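I have now read the whole Dandonar handling guide, all the way through, including the appendix where they define "object." It came to us as a PDF with a cover letter saying it would bring our recordings "in line with accepted good practice." I wrote "accepted by whom?" in the margin and I'd still like to know.

For anyone new to this blog, I record demonstrations for robot training. Hand-held grippers, a table, something ordinary to pick up or fold or move, and then again. I've been at it long enough to have worked under three sets of rules, and the sets disagree with each other about nearly everything except that you should label your files.

The Dandonar guide has 332 numbered rules. Rule 1 says the operator shall read all rules. There is a rule on sleeve length and another on how far apart your feet should be. A demonstration should be "natural and unhurried," and four pages later no demonstration may run over a fixed time, so you can be unhurried up to a point.

What bothers me is that very few of them come with any evidence. Take the one about returning both grippers to a neutral position before every start. Fine, maybe it helps. I asked Fasil Abera, who has trained on more of this stuff than I have, and he said he had never seen anybody compare the two. His guess is that somebody did it that way once on a project that went well, wrote it down, and the next group copied it. I think a lot of standards in this field are like that. They get handed along until they look official.

The Skolen checklist, which we used before, was 2 pages long. It had holes in it (nothing at all about cables, which I complained about here back in November) but you could hold it in your head while your hands were busy. The Fusteritz people took it and added a sign-off sheet for every batch of 500 recordings. I signed a good many of those. I couldn't tell you what I was promising.

Tsion Teshome disagrees with me on most of this, and she should get her say. Her point is that the rules aren't written for the person who already knows the work. They're for the new operator who starts next week and will otherwise invent a private way of doing things that nobody else can match. She dug out the old Seyoum batch, where 385 recordings were set aside over markers being covered partway through. A plain rule about keeping the marker plates in view would have saved most of them, she says. I went through part of that batch myself and I can't argue. That rule is a good one. It names something you can check, and you can check it while you're working.

So my test for a rule is now whether I could tell, standing at the table, that I was breaking it. "Keep the plates visible" passes. "Clamp the tabletop before starting" passes. "Maintain a consistent attitude toward the object" is rule 118 and I have no idea.

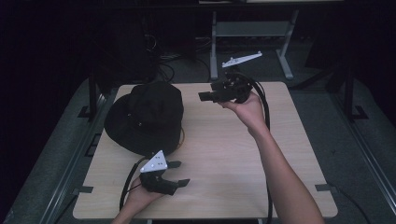

Fusteritz, Jun 26, 2025

Hat work. Soft things are where the guide gets thin. It has plenty to say about boxes and cups, and for a bucket hat with a floppy brim it offers "grasp at a suitable point." Suitable for what? The brim hangs over the table edge on the left and I can't find a line that says whether that counts as on the table or off it. Tsion says on. Fasil says the guide would want it squared up first, and then couldn't find where.

Both hands have a gripper, each with its white plate of black dots and a cable coming off it. Cables get one sentence in the guide: they "should not interfere." I'd trade the whole section on posture for half a page on where to route them. One loops across the lower left of the tabletop and the other runs down the right side past my forearm, and if there is an accepted good practice for that, I'd love to read it.

I've sent Dandonar a list of the rules I think they should cut and the few I'd keep, with a question next to each one asking what it's based on. They wrote back that my comments would be considered for the next version. The next version, according to the same email, will be longer.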